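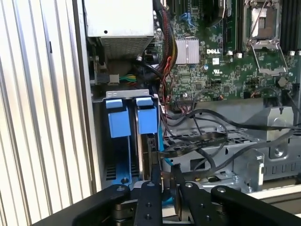
A gripper at the drive cage of a Dell server at the Wunell refurbishing site.

The Second Pair of Hands at the Bench
By Hugo Iglesias
1/1/18

Wunell takes in retired office servers, strips them, tests the parts and sells what passes. Until September all of it was done by hand. There are now 4 robot cells on the teardown floor, and the argument over them has mostly been about headcount. I think headcount is the wrong measure. No bench technician has been let go. The content of the job has changed a great deal, and the pay grades have not.

Consider drive removal. A drive in a tower chassis sits in a carrier, usually with a plastic tab. The data cable has to come off before the carrier moves. A person does this by feel, with one hand holding the cable bundle out of the way and the other on the tab. The cell has a gripper and a camera at the wrist. It can pull a carrier repeatably if the tab is where the model says it is and no cable crosses the path. Loose cable is the main cause of stops. Cable shifts in transit, and no two chassis arrive with it lying the same way.

Every stop goes to a technician. Before the cells, Usa Suwannarat worked one chassis at a time from lid to bare tray. She now covers two cells and clears faults on both. A typical fault takes under a minute: move the cable, confirm the grip point, restart. The lifting is reduced and so is the wrist strain, and she would not go back to pulling carriers all shift. But she also points out that she no longer finishes anything. Her day is made up of other people's exceptions, except that the other people are machines.

That has consequences for skill. A technician who strips a whole server learns what a bent socket contact looks like, which standoffs seize, and which retention levers need a second push. Someone who sees only the faults learns the faults. Benito Barroso, who ran training at the benches for six years, wants each new hire to spend 30 full teardowns at a manual bench before touching a cell. Management offered two. The difference between those numbers is the real dispute, and it deserves more attention than the headcount question has received.

There is also the matter of pace. The cell does not slow down late in the shift. When it stops, a light comes on and a timer starts, and the timer is logged against the technician on duty. Valeriano Miranda, the floor lead, says the log is for maintenance planning. I accept that this was the intent. A log with a name on it will be read as a performance record sooner or later, and the simple fix is to record the cell number and leave the name out.

Supporters of the cells make a fair point about injury. Sheet metal edges cut people, and carriers that stick are freed with force. Moving that work to a gripper is a clear gain. I would keep the cells for it. I would also keep one complete manual line, staffed in rotation, so that every technician handles a whole machine at least one week in six. It would cost some throughput. It would also mean that when a cell meets a chassis it has no model for, there is a person on the floor who knows how to open it.

The last item is classification. Clearing faults on an automated cell requires reading its status screen, judging whether a grip is safe and deciding when to override. Under the current scale that is bench work, grade unchanged. The next review should treat it as equipment operation and pay it at that rate.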